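Millholm Supper Club — minutes of the spring meeting
April 29, 2002
Posted by Nokuthula Botha

Present: me (taking notes again), Corina Pascu in the chair, Grigore Chiriac, Virgil Zamfir, and Brândușa Dinu, who came in during item 2 with wet shoes.

1. February minutes. Approved, with one fix. The Carnley hall deposit was 200 dollars and I had typed 300. Sorry, Grigore!

2. Street supper. Carnley wants our menu early this year, so we went through it at a gallop. Soup is staying, the bean salad is out (I voted for it and lost, 4 to 1), and buns are in. Virgil would like them served by the soup table so the line doesn't double back on itself.
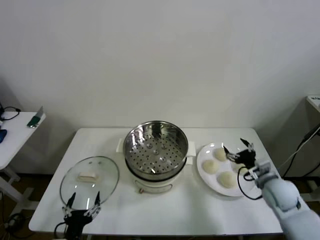 Steamed buns on the plate, pot and glass lid alongside.

3. Tickets. We sold 188 last time and Corina wants to print 200 again. Brândușa argued for 300, pretty loudly, and I have some sympathy, but the hall won't seat them. We settled on 200 with a waiting list at Lesska. Grigore will ask them if they still mind keeping the cash box.

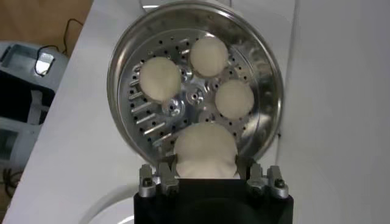
Money for kitchen things took up most of the next half hour. Virgil had prices for a second soup kettle and read us all of them. Corina would sooner borrow one from the Pană family and spend on trays — steel ones with holes in the base, like the one with the dough balls on it, so they can go straight over the water. I'm with Corina. We left it that she phones the Panăs first and Virgil holds on to his price list.

4. Any other business. The big tablecloths are still missing. Check your closets, please! Brândușa is redoing the sign-up sheet with room for phone numbers.

Next meeting is at Corina's, date to follow.

Last updated by N. Botha
Contact the Millholm Supper Club | Back to top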